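Two arms on the butcher-block bench, part four

Posted Dec 23, 2023

The second arm is on. I said in July that I'd have both of them bolted down before the end of the month, and that was optimistic. The mount plates came back from the shop with the holes drilled to the wrong pattern, and by the time the new ones arrived I had lost my bench slot at the workshop for most of the spring.

Anyway, both arms now sit at the front edge of the timber bench and both of them move when told. I drive them by hand through a pair of leader handles and record the joint positions, then play the recordings back. No vision in the loop yet. I wanted the mechanical side behaving before I added anything else to blame.

The job I picked for testing is a soft zip-up pencil case. Blocks are too easy. A block stays the same shape wherever you grab it, and a fabric pouch sags, folds and slides away when you push on it. If the arms can manage that, they can manage most of what I want them to do around the bench.
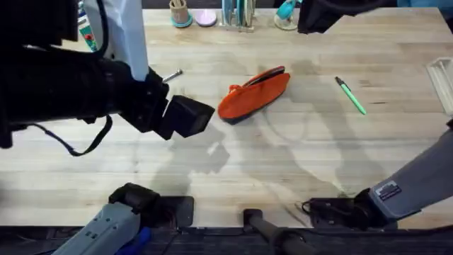

Left arm beside the orange pouch, with the highlighter off to the right.

The grippers are my own design, third version. The first lot had printed fingers that flexed under load, and the second lot were stiff enough but too wide to get into anything. These ones are narrower at the tip. Stefaniia Zinchenko redrew the finger mount for me so the tips can be swapped without pulling the whole wrist apart, and that has saved me hours.

Cable routing took longer than the grippers did. The left arm has a loop of slack near the forearm and I've changed the length of it more times than I'd like. Too short and it pulls when the elbow straightens. Too long and it catches on whatever is on the bench. I've settled on a length that works for the moves I record, and I'll sort out proper clips when the Baumgart order turns up.

Tuning notes, for anyone doing something similar:

I run the control loop at 200 Hz. I tried 1000 and the bus couldn't keep up with two arms on the one adaptor.

Gripper current is capped at 300 mA while closing on fabric. Above that it squashes the pouch flat and drags it across the timber.

Come in from above with the fingers pointing down. Coming in from the side pushes the thing away before the fingers close.

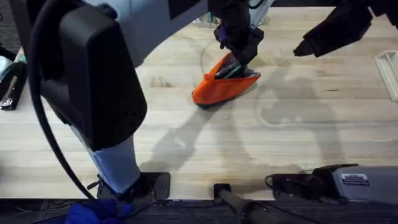

I also had to slow down the last bit of the approach. In the early recordings I was moving the leader handles at the speed I'd use my own hand, and the follower lags enough that it arrived late and a bit low. Kha Nông watched me do this for an afternoon and suggested I stop short, wait for the arm to catch up, then go down. It feels silly while you're doing it but the playback is much cleaner.

Playback is still not repeatable enough. If the pouch starts a couple of centimetres off, the fingers land in the wrong place, as you'd expect with no camera feedback. That's the next stage. Đạt Dương has lent me a colour camera and I've started on the bracket for it.

Still on the list: cable clips, a proper emergency stop within reach of the chair, and a cleaner way to name recordings than final, final2 and final2b. If you've run two arms off a single power supply without voltage dips, leave a comment and tell me what you used.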